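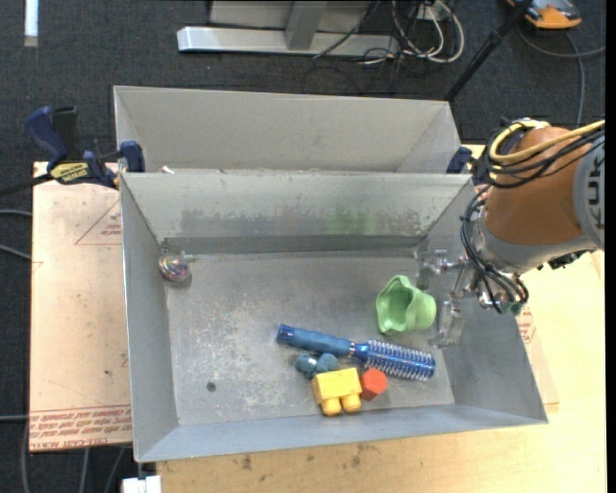 Bin-picking cell with two metal bins clamped together on a wooden tabletop and mixed small items in the front bin.

How to budget for a small bin-picking cell

Most first budgets for a picking cell are built around the price of the arm. The arm is the easy number. You ask for a quote and it arrives with a part number on it. The lines that push a project over are the small ones, and they should be on the sheet before you ask for any money.

This guide assumes you are buying for one bench, one arm and a set of mixed household items. Last updated 27th June.

Step 1. Write down what you will pick

Make the item list before you look at grippers. Note the widest and narrowest grip on each item, its weight, and whether the surface is shiny. A round hairbrush, a cup with a flared rim lying on its side and a small toy block each ask for a different opening. Shiny items matter for the camera budget, so mark them now.

If the list is not settled, put a line on the sheet for test objects. We allow $400 for the first year, including replacements.

Step 2. Price the arm as a package

Ask the seller to quote the arm, controller, teach pendant, cables and software license together. Check the length of the cable between arm and controller. The standard one may not reach if the controller has to sit off the bench. Ask what the warranty covers and who pays freight on a return.

Used arms can be good value. Ask for the running hours and confirm that the controller software can still be updated.

Step 3. Price the gripper separately

Get a quote for the gripper body, the mounting plate and the fingers as three lines. Fingers are a consumable. Order 2 spare sets with the first purchase, as small reorders usually carry the same shipping charge as large ones.

Cable routing belongs here too. Anything that runs down the wrist will flex all day, so add ties, sleeves and one spare gripper cable.

Step 4. Bins and bench

Plain sheet-metal bins are cheap and last well. Floors get scratched and walls get scuffed, and this can change how they look to a camera, so buy matching spares at the start. We order ours from Pinheiro.

Bar clamps are enough to hold bins in place while the layout is still changing. Budget for proper fixtures later, once the positions are final. Check that the bench is rated for the arm when it moves at speed.

Step 5. Safety and installation

Include the risk assessment, emergency stop, guarding or scanner, and any electrical work. Drellulier quoted our Brusundale site 7 weeks for the guarding, longer than the arm itself took. Ask for lead times along with prices.

Step 6. Running costs

Add service, software renewals and staff hours for resetting the bins. Renewals at our site fall in January, so they go in the next year's budget.

Step 7. Compare quotes

Put all quotes on the same sheet with the same lines, and mark missing items as "not quoted" instead of zero. The Zodden planning sheet has a blank column for this. Hold back roughly 3 percent of the total for freight and small hardware, and keep it separate from your general contingency.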